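Sabbagh Institutional Textiles
Products > Washroom and Housekeeping > Terry Cloths

Hekari Terry Cleaning Cloth, White

Item group: Housekeeping textiles
Sold by: the pack of 30 or the case of 300
Availability: in stock at the Sturnau warehouse

The Hekari is a general-purpose terry cloth for schools, clinics, care homes and public buildings. It is woven with an uncut loop pile on both faces and finished with a stitched hem on all four sides. The cloth is supplied unbleached by optical agents and without fabric softener, which would reduce its ability to take up water. It may be used with neutral and mildly alkaline cleaning products at the strength stated on their labels.

The pile lifts with washing. New cloths lie fairly flat and shed a small amount of lint during the first two cycles. Customers who intend to use them on glass or polished metal should launder them before issue.

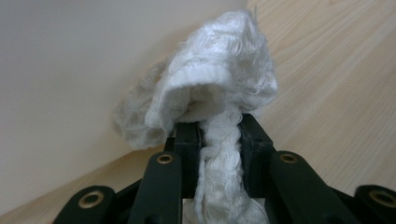

Specifications

Fiber content: 80 percent cotton, 20 percent polyester
Size: 15 by 15 inches
Color: white only
Hem: overlocked, white thread
Pack: 30 cloths
Case: 10 packs (300 cloths)
Country of finishing: see case label

Shrinkage takes place mainly in the first wash. Dimensions are given before washing.

Laundering

Wash with other white items on a hot cycle. Chlorine bleach may be used occasionally at low strength, but repeated use will weaken the cotton loops and shorten the life of the cloth. Tumble dry on medium heat and remove promptly. Do not iron. Pulled loops should be trimmed level with scissors; pulling them by hand will open a run in the pile.

Cloths that have been used with floor finish, solvent or oil must be kept apart from the general wash. Oily cloths can heat up in a dryer or in a closed pile, and they should be handled under the rules of the building in which they are used.

Storage and issue

Unopened cases may be stacked four high on a dry, level surface. Once a pack has been opened, the cloths should be moved to a clean rigid container and the outer wrap discarded. Smooth plastic bins are suitable and can be wiped out between deliveries. Clean and soiled cloths should never share a container, even for a short time, and each container should carry a label on the side facing the aisle.

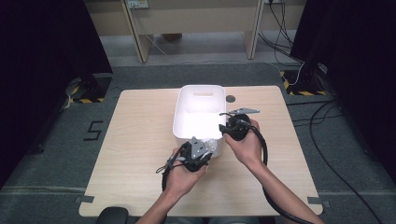 Sites that issue cloths by room or by shift may wish to order by the pack. Pack orders are shipped on the same schedule as case orders, and the two may be combined on one purchase order. The Divlow wall dispenser accepts folded Hekari cloths and is listed separately under Fixtures.

Ordering

Orders are accepted in writing from account holders. Please state the item name, the number of packs or cases and the delivery entrance. Part cases cannot be reserved. Standing orders may be changed up to five working days before the scheduled shipment.

Unopened packs may be returned within 30 days of delivery with the original packing slip. Laundered cloths cannot be returned unless a weaving or hemming fault is found.

Samples of two cloths are available to new accounts on request.

Contacts

Institutional accounts: Lina Hourani
Laundry and care questions: Remigiusz Borkowska
Returns: Nizar Awwad

Product information last revised July 3, 2023. This page replaces the June price list insert for white terry goods.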